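Posent Household Demonstration Set
Progress report to the Ister Fund, April
Submitted by Raimo Koivisto, project lead, Lahtinen

Summary

The project remains on schedule. During the reporting period the collection team recorded 787 accepted demonstrations against a grant milestone of 200 per task group. Two task groups have now met the milestone in full. Spending is within the approved budget, and no change to the scope is requested.

Collection method

All demonstrations are recorded by trained operators using a pair of hand-held grippers. Each gripper carries a printed marker, which allows its position to be recovered during processing. Operators work in furnished rooms under ordinary daylight, in keeping with the fund's request that the examples reflect conditions found in real homes.

Quality review

Every recording is checked by a reviewer who did not take part in the session. A recording is rejected if a marker is lost from view for an extended period or if the operator departs from the written task. Rejected recordings are kept separately and are excluded from the totals above. The review backlog stood at 11 sessions at the close of the period and is expected to clear by the next Wednesday meeting.

Window area tasks

Work at windows was added to the plan at the fund's suggestion. Strong light behind the grippers remains the main technical concern for this group, and exposure settings are under review with Vurkska, the processing partner. Operators use both grippers, one of which may be raised well above the sill.
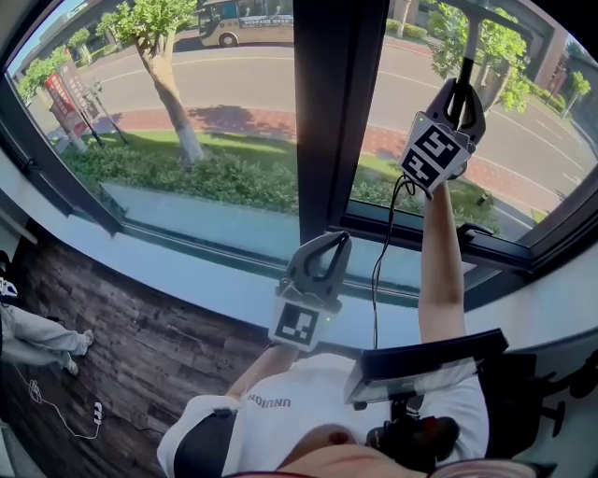
Next period

The team will complete the remaining task groups and deliver the first packaged release to the fund for comment. A revised operator guide will accompany the release.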